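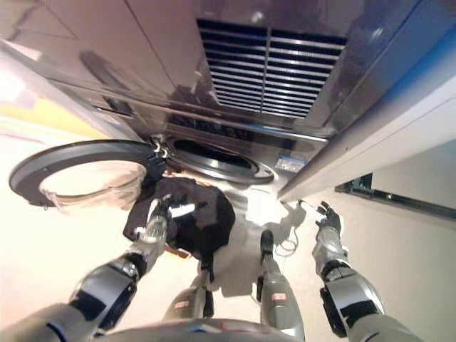
¿Qué dosis de Stinum corresponde a una carga completa de ropa blanca?
Tres tapones rasos con agua blanda o media, y uno más si el agua es dura.

Stinum, detergente líquido concentrado
Fabricante: Gurkorex
Referencia: 763
Formato: garrafa con tapón dosificador
Uso: lavado a máquina y a mano

Descripción
Detergente líquido de baja espuma para algodón, lino y fibras sintéticas. Contiene tensioactivos no iónicos, jabón y enzimas (proteasa y amilasa). Sin blanqueantes ópticos. No apto para lana ni seda; para estas fibras, consultar Tangen, de la misma gama.

Dosificación
Suciedad ligera: un tapón.
Suciedad normal: dos tapones.
Suciedad intensa o carga completa de blanco: tres tapones.
En lavado a mano, medio tapón por barreño. Disolver antes de introducir la ropa.

Temperatura
Las enzimas trabajan entre 20 y 60 °C. En programas más calientes se reduce su efecto sobre manchas de almidón y sangre. Las manchas proteicas se remojan en agua fría.

Compatibilidad
No mezclar con lejía en el mismo ciclo. Admite percarbonato, añadido en el tambor. El suavizante va siempre en su compartimento.

Almacenamiento
Entre 5 y 35 °C, en el envase original cerrado. Por debajo de 5 °C puede enturbiarse; recupera el aspecto normal a temperatura ambiente.

Pedidos
Garrafa suelta o caja de 3 unidades. Palés bajo consulta en el almacén de Indudgate. Plazo para palés: confirmar con Wenche Engström, atención a distribuidores.

Ficha revisada el 28 de septiembre de 2024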